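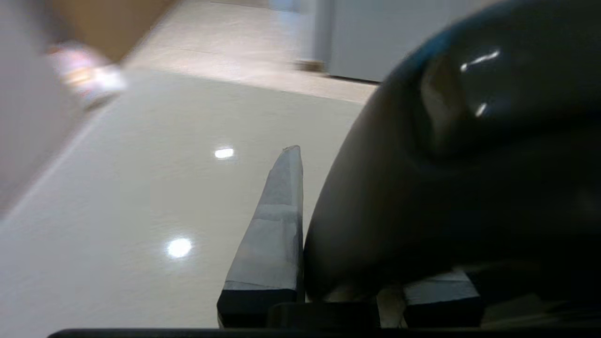 4.2 Who looks after the gripper

Wear on the fingers was the topic we got most field notes on, and it was not in the interview guide. At Juntunen the robot picks things up off apartment floors before the cleaner comes in with the machine and the mop. Floor pickup used to be the first part of the cleaner's own job. Now it is the robot's, mostly, and the cleaner's first job is checking the robot. A big part of that check is the fingers. The upright finger in Figure 4 has a light gray covering with faint seams and creases running across it, pressed close against a dark, shiny, curved surface with hardly any texture to it. Smooth things like that were what the cleaners talked about when they talked about fingers. A crease in the covering meant something to them. Some would stop and redo it, some would finish the apartment first. The Sturna manual has one line on finger care ("inspect regularly") and no word on who.

So who does it. On paper, the technician. There is one technician for both sites and she is at Jatard most days. In practice the cleaner on shift did it, with whatever was in the cart. Onni Kokkonen, who had the longest time with the machine, kept a roll of his own and showed newer people how to wrap from the base up. Others wrapped from the tip down and the two groups did not agree. We did not test which lasts longer and we make no claim on it. What matters for this section is that the work was there every shift, took skill, and did not show up in the task list or in the hours.

Rantala's term for it in the first round of coding was "hand work", which we kept. It covers wrapping, wiping the camera, picking hair out of the joint, and the small decisions about when to stop. Saimi Rantala coded all the shift diaries, the first author coded a subset, differences were talked through (see 3.4).

4.3 Floors

The second theme. The company chose the apartments with hard floors for the trial, reasonable enough, carpet was a known problem. But polished tile had its own issues. In Figure 4 the overhead lights show up in the white tile as two bright spots, a small oval one and a larger round one lower down. Cleaners had their own word for these, "puddles". When the robot slowed down near one they read it as the robot being unsure if something was on the floor. We can't confirm that reading from our data. The logs we had access to give stops and restarts but no cause.

What they did about it is the intresting part. They changed the lighting. Ceiling lights off, blinds open, in the afternoon a lamp from another room. Three of the cleaners had a fixed routine for this and did it on the way in, before the cart was even parked. It made the rest of their own work harder. Mopping a white floor in low light is hard on the eyes and you miss streaks. One diary entry from October:

"Lights off for the robot. Lights on for me. Off again for the next room. I walk more to the switch than to the sink."

We read this as a straight case of the person adapting to the machine at the person's own cost. The cost is small per room. Over a shift, not so small. The supervisor did not know about it until our midpoint meeting, and was surprised, and asked for it to be stopped. It wasn't stopped. Without it the robot took longer and the cleaner was the one waiting.

4.4 Waiting

Before the trial a cleaner set the pace. During the trial the pace was set by pickup, at least for the first part of each apartment. The diaries have 400 entries that mention time in some form and the waiting code is on a large share of them. Waiting was not rest. People stood in the hall, or started on the bathroom and then got called back by the tone. The tone came up again and again. Several people asked for it to be a vibration on the phone — this was a setting, already in the software, no one had been shown it.

Then the other side, and we want to be fair to it. Less bending. All eight cleaners brought this up, most of them without being asked. Two had back trouble from before and said they would not want to go back to the old way, waiting or no waiting. Kokkonen again:

"My back likes it. My head, not so much. I used to think about nothing on this job and that was nice."

That last part we did not expect. We had gone in with the usual worry about deskilling, work getting emptier. Here the physical part got lighter and the attention part got heavier, and the people who had liked the job for being quiet lost something that no pay scale or safety form has a box for.

4.5 What the firm counted

Juntunen counted apartments finished per shift and items picked up. The pickup target was 1000 items for the trial period and the dashboard showed a bar filling up toward it. No bar for wraps, light switches, call-backs. When the Irnus team presented results to management on 10th June the slides had the dashboard figures only, and our notes on hand work were taken up in the discussion after, briefly.

We asked what would happen if finger care was put in the schedule as its own line. The supervisor was open to it. The concern was the customer contract, which pays per apartment and has no place for time spent on equipment. So the question moves up a level, to who buys the cleaning and what they think they are buying. Outside our data, but see Section 6.

A limit here: both sites use the same robot model and the same finger type. A gripper with molded pads would likely shift some of the hand work somewhere else, to a supply order or to the technician. Whether it would shift the deciding — stop now or finish the room — we dont know. In the diaries that decision was always made by the person closest to the machine, usually alone, and usually with the next apartment already late.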